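Où en sont vraiment les robots pour le rangement ? (bacs, boîtes, rouleaux de scotch)

Forum Atelier & Maison > Automatisation > Discussions générales

loutre_grise
Bonjour à tous. J'ouvre ce sujet à la suite de la discussion sur les aspirateurs qui avait complètement dérivé. Ma question est simple : est-ce qu'une machine peut aujourd'hui ranger un placard ou préparer un panier de petites fournitures, chez soi ou dans un petit atelier, sans qu'une personne reste à côté ?

Je ne parle pas d'une chaîne où tout arrive à la même place. Je parle du bazar normal : des boîtes en plastique avec leur étiquette encore dessus, des rouleaux de ruban adhésif, des paniers ajourés, le tout posé à peu près n'importe comment.

Chez Tririer on essaie depuis mars de faire ce genre de tâche avec deux pinces. Je mets quelques vues, ce sera plus parlant que mes explications. On commence par la prise du rouleau. La pince tient le rouleau par les côtés et la caméra le regarde par le bout, donc on voit à travers le trou central. 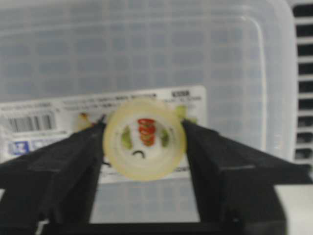
Rouleau tenu entre les deux doigts, boîte translucide et son étiquette à code-barres derrière.

Vous remarquerez le problème tout de suite : le rouleau laisse passer la lumière, la boîte aussi, et il y a des couleurs qui apparaissent au milieu et qui n'ont rien à voir avec l'objet tenu. Pour moi qui regarde l'écran, ça se comprend en une seconde. Pour un logiciel qui doit décider où finit le rouleau et où commence le reste, c'est une autre affaire.

Vos avis ?

pat_du_garage
Mon avis est que c'est beaucoup de matériel pour poser un scotch dans un panier. Ma fille de six ans le fait en regardant la télé.

Cela dit je trouve la question bien posée. Le tri de pièces identiques est réglé depuis longtemps, on en a une au boulot (Proditz, une cellule assez ancienne) qui fait 1 000 prises par poste sans qu'on s'en occupe. Mais elle prend toujours la même bague, dans le même sens, sur le même convoyeur. Le jour où le fournisseur a changé la couleur du plastique, on a perdu la matinée.

verlaine44
@pat_du_garage l'argument de l'enfant de six ans revient à chaque fois et il ne prouve pas grand-chose. Un enfant de six ans ne sait pas non plus visser 2 000 bouchons au même couple. Ce ne sont pas les mêmes difficultés.

Je travaille dans la préparation de commandes, petits articles de maison. Ce qui nous coûte, c'est exactement ce que décrit loutre_grise : les objets transparents et les contenants à trous. Les capteurs de profondeur qu'on a testés donnent des résultats faux sur le plastique translucide. On voit le fond du bac à travers la boîte et la machine pense qu'il n'y a rien à cet endroit. Ou alors elle voit un trou au milieu du couvercle.

Question pour toi, loutre : vous travaillez avec l'image couleur seulement ou vous avez aussi de la profondeur ?

loutre_grise
Couleur seulement. On a essayé la profondeur au début et on l'a retirée pour la raison que tu donnes.

Pour pat : d'accord sur le fond. Personne ne va acheter deux bras pour ranger du scotch. Le scotch sert parce qu'il est petit, qu'il roule et qu'il est transparent. Si on arrive à ça, on peut passer aux bocaux, aux flacons, etc.

Je mets le panier tel que le voit la caméra de poignet. Une boîte alimentaire au milieu avec son étiquette, un rouleau posé à plat dessus, un second debout derrière contre la paroi. Le rouleau à plat se confond presque avec l'étiquette, on lit le rouge, le vert et le jaune de l'impression au travers. Celui de derrière attrape la lumière sur son arrondi. Ce sont deux objets pareils et ils ne se ressemblent pas du tout à l'image.
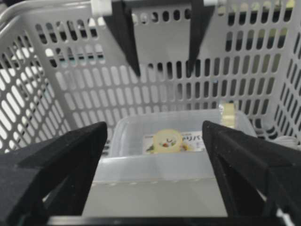
Réponses (page 2)

mirabelle_bois
Je suis plutôt du côté maison que du côté usine. J'ai eu un appareil Flumley à l'essai, un bras fixé au plan de travail qui devait ranger la vaisselle propre. Je l'ai rendu au bout de trois semaines. Il rangeait bien les assiettes plates. Pour le reste il s'arrêtait et attendait qu'on valide sur la tablette. Au final je passais plus de temps à valider qu'à ranger.

Ce que je retiens : quand ça marche c'est agréable, mais le temps gagné est mangé par les arrêts. Il faudrait qu'ils affichent le nombre d'interventions humaines par heure sur la boîte, comme la consommation sur les frigos.

Et le bruit. On n'en parle jamais mais le soir c'est pénible.

pat_du_garage
+1 pour le nombre d'interventions. C'est le seul chiffre qui m'intéresse. Le reste c'est de la vidéo accélérée.

tournevis_plat
Je vais être en désaccord avec à peu près tout le monde. Je pense que pour un petit atelier c'est déjà utilisable, à condition d'accepter de ranger l'environnement avant.

Chez nous on a fait l'inverse de ce que vous décrivez. On a d'abord supprimé les bacs transparents, puis les paniers à trous, et on a tout passé en bacs opaques mats, fond uni. Étiquettes du même côté. Depuis, la machine (une Salazar d'occasion, rien d'extraordinaire) fait le réassort de la visserie la nuit. Sur le dernier relevé, 1 327 prises et 8 échecs. Les échecs, c'était des sachets.

Donc oui les machines savent faire des corvées. Il faut juste arrêter de leur donner du plastique translucide dans un panier à trous posé devant d'autres trous.

verlaine44
Oui mais là tu as déplacé le travail. Qui vide les cartons fournisseur dans tes bacs opaques ? Une personne. Et dans une cuisine on ne va pas demander aux gens de changer toutes leurs boîtes.

8 échecs sur 1 327 c'est très bien, je ne discute pas le chiffre. Je discute le fait d'appeler ça du rangement. C'est du transfert entre deux emplacements connus.

tournevis_plat
Appelle ça comme tu veux, je ne le fais plus à la main.

Pour les cartons tu as raison, c'est moi, le matin avec le café. Dix minutes.

loutre_grise
Les deux positions se tiennent. Si on peut changer les bacs il faut le faire, c'est moins cher que n'importe quel logiciel. Nous on ne peut pas, le but est justement de prendre ce qu'on trouve dans une maison.

Pour ceux qui demandaient en message privé comment se passe le travail à deux pinces : une pince se tient au-dessus du panier côté proche, l'autre intervient par le bord opposé. Chacune a sa caméra. La deuxième est souvent dans le champ de la première, et il faut en tenir compte, parce que des doigts noirs devant un fond encombré ça perturbe aussi la détection.
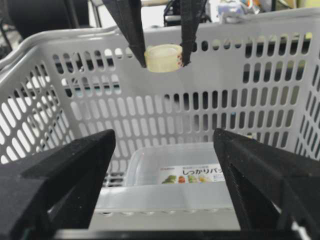
Rouleau pincé au-dessus du bord du fond, boîte étiquetée au fond du panier. Vue depuis l'autre pince.

Ici la prise est vers le haut des parois. Il y a peu de marge : le rouleau est court, les doigts sont pointus, et si on serre trop bas on touche le rebord, qui est épais et arrondi.

nono_38
Bonjour, je lis depuis un moment sans poster. Question peut-être bête : pourquoi deux pinces ? Une seule pourrait prendre le rouleau et le mettre dans le panier, non ?

loutre_grise
Pas bête. Pour cette tâche précise, une seule suffirait dans la plupart des cas. Les deux servent quand un objet est d'un côté de la table et le panier de l'autre, ou quand il faut tenir la boîte pendant qu'on pose quelque chose dessus. Une boîte vide en plastique fin se pousse très facilement.

mirabelle_bois
C'était justement un défaut du Flumley. Il n'avait qu'un bras et il poussait les bols légers en voulant les prendre. Il les poursuivait sur le plan de travail jusqu'au mur. Mon mari avait filmé.

pat_du_garage
Ça, je veux bien la vidéo.

verlaine44
Je reviens sur les paniers ajourés. Est-ce que vous avez une caméra fixe en plus de celles des poignets ? De notre côté ça nous a aidés sur les bacs pleins, parce qu'on voit le contenu d'un autre angle. Mais sur les paniers à trous, la vue de côté est presque inutilisable. On a des morceaux d'objets dans chaque ouverture et l'algorithme compte autant d'objets que de trous.

loutre_grise
Oui, on en a une fixe. Je te mets ce qu'elle donne quand le panier se retrouve trop près. Il faut pencher la tête, c'est tourné d'un quart de tour.
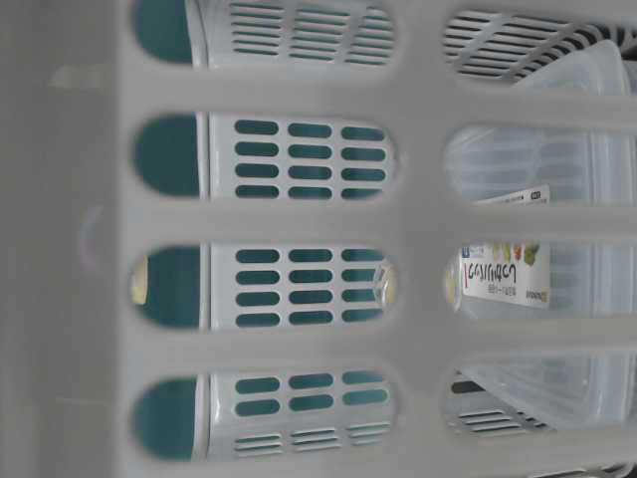

Vue à travers la paroi du panier gris : à gauche un autre panier, blanc, à droite les boîtes translucides empilées et un bout d'étiquette.

Tu as exactement ton cas. Une grille un peu floue, derrière elle une deuxième grille, et par moments une troisième avec des fentes noires. L'étiquette est coupée par un barreau. Nos premières versions annonçaient deux étiquettes.

verlaine44
C'est ça. Même les petites fentes du panier blanc ont l'air d'objets, avec le vert foncé derrière. On a fini par ignorer toute zone où un motif se répète, ce qui a réglé une partie du problème et en a créé un autre avec les grilles de séchage.

tournevis_plat
Bac opaque. Je dis ça je ne dis rien.

nono_38
Et à la main, en téléopération, quelqu'un y arrive avec la même image ? Si un humain réussit avec cette caméra, c'est que l'information est dedans.

loutre_grise
Avec les caméras de poignet, oui, après un peu d'entraînement. Avec la fixe dans cette position, non, personne ici n'arrive à dire où est le couvercle du dessus. On se sert donc de la fixe pour autre chose, surtout pour vérifier qu'un objet n'est pas tombé de la table.

pat_du_garage
Donc réponse à la question du titre : pas encore pour la maison, oui pour l'atelier si on range avant. Ça me va.

verlaine44
Je dirais pas encore dans les deux cas, si on garde la condition « sans personne à côté ». La machine de tournevis tourne la nuit mais il y a quelqu'un le matin pour les sachets.

tournevis_plat
Il y a quelqu'un le matin de toute façon, c'est un atelier.

mirabelle_bois
Pour la maison je suis d'accord avec pat. Je referai un essai quand ils sauront prendre un couvercle. Chez moi c'est le tiroir des couvercles qui pose problème, pas les assiettes.

loutre_grise
Les couvercles sont sur notre liste, après les bocaux. Je reposterai ici quand on aura quelque chose, avec le nombre d'interventions par heure puisque c'est demandé.

nono_38
Merci, je suis preneur aussi. Et si mirabelle_bois retrouve la vidéo des bols, elle peut la mettre dans ce sujet ?

mirabelle_bois
Elle est sur l'ancien téléphone, je regarde ce soir.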